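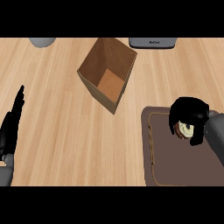
Zakeck Tabletop Pack, simulated two-arm episodes
Release 3, 04/12/2022
Maintainers: Hae-won Heo, Geum-ok Shin (Dunne)

Summary

The pack is a paid add-on to the Futholm simulator. It holds rendered episodes of two arms working over a wooden table, together with joint states and gripper commands. Props include an open cardboard box, a brown mat and small food items. There are no real-world recordings in this release.

Contents

episodes/ holds one folder per episode, with video and a state log
tasks.csv lists the task name and instruction for each episode
props/ holds meshes and textures
LICENCE.txt covers single-site use

The pack has 33 tasks. Each state row has 14 values: 6 joints and one gripper value per arm, left arm first. Joint angles are in radians. Gripper values run from 0 (closed) to 1 (open).

Rendering

Video is rendered from above the table and padded with black bands at top and bottom. Crop these before resizing if your loader expects a full image. Props near the upper border can be partly hidden, so take object poses from the state log. Lighting is even and does not change within an episode.

Known problems

Gripper fingers render very dark and lose detail at low resolution. Small print on props is not legible and should not be used for text tasks. Contact between soft fingers and round items is approximate; grip force is not logged.

Installation

Unpack into the Futholm data folder and run check_pack. Packs bought through Clarnmont before January use the old column order and must be converted with reorder_state first.

Support

Send the output of check_pack and the episode number to Geum-ok Shin. Requests for new props go to Hae-won Heo.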